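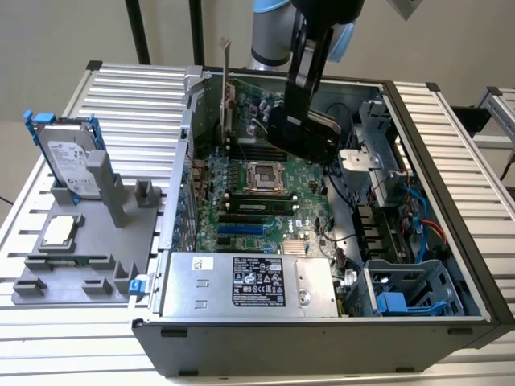
Strip an old office tower down to the board and the first thing to go is the patience, according to Hashini Khondokar, who would sooner buy a newer machine than rebuild one. Veikko Vainio disagrees. His bench notes at Sallimeo cover 193 desktops, and he puts the average rebuild at 40 minutes.

The order of work is fixed. The case goes on its side with the panel off. Cables are tagged before they are pulled, SATA leads first. Memory comes out next, although one module can stay seated if the slot is known to be good. In the Dell pictured, a single module is in place and the CPU socket is empty.

An empty socket is the weak point of the whole job. Nothing should pass over it that could drop a screw, and the load plate stays down until the processor is in hand. Vainio rejects 2 boards in 11 for bent contacts.

The power supply is tested outside the case, under load, before anything else is bought. Drive cages are left until last. Their latches wear, and a cage that no longer locks will rattle under a mechanical drive.

Thermal paste is always replaced. Chipset heatsinks are brushed clean and left mounted unless the clips have failed.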